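Resetting a Square Cafe Table Between Seatings
Lokham Dining Hall — Seating Procedures
Updated 11/02/2018

The procedure applies to the 700 mm square tables on the lower level. The table height is 760 mm. Allow 2 minutes per table.

Before you start

Check that the table base sits flat. If the top rocks, turn the leveling foot under the base until it stops. Do not level a table by folding paper under it.

Step 1. Pull the chairs back

Grip the chair by its front or top rail and draw it straight back until the arms clear the tabletop. Chairs with curved arms catch the table edge if they are swung out at an angle. Start with the chair nearest the aisle.
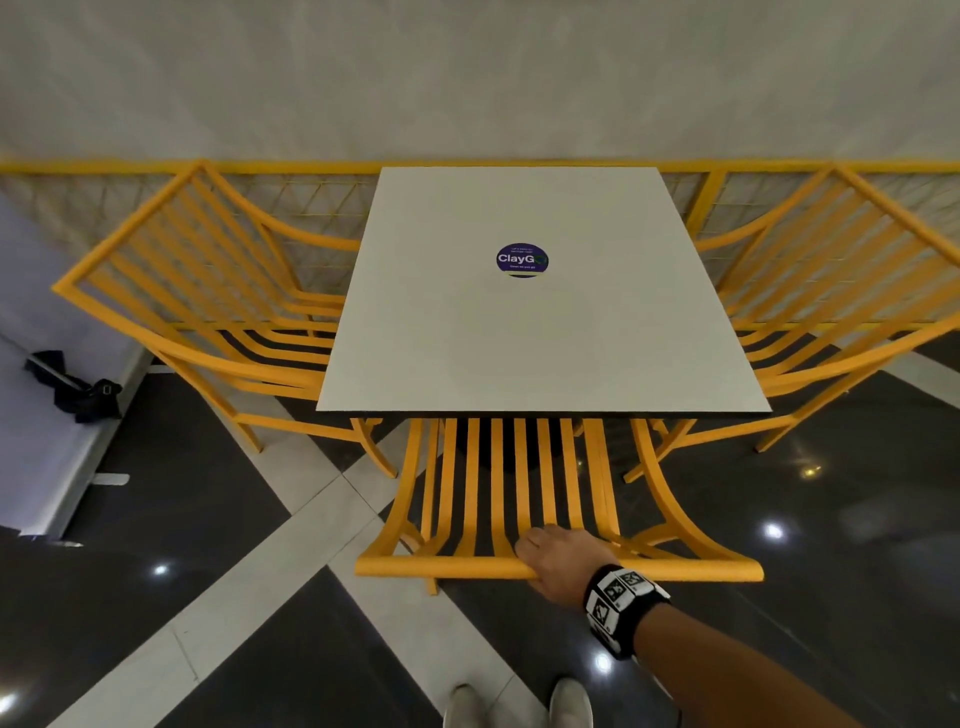
A reader at the Coughlan branch asks whether the chairs can be lifted onto the table for sweeping. They can't. The rails mark a matte top, and the armrests keep the chair from resting level. Move them to the aisle side instead.

Step 2. Wipe the top

Use a damp cloth and work from the far edge toward you. Go over any table sticker lightly, from its center outward — scrubbing across the rim lifts it. Dry the edge last.

Step 3. Clean the chairs

Run the cloth down each slat in the direction of its length. Crumbs collect where the slats meet the seat. A dry 9 mm brush reaches the gaps.

Step 4. Return the chairs

Push each chair in square to its side of the table and stop before the arms touch the edge. Leave the side facing the aisle open where the plan shows three chairs.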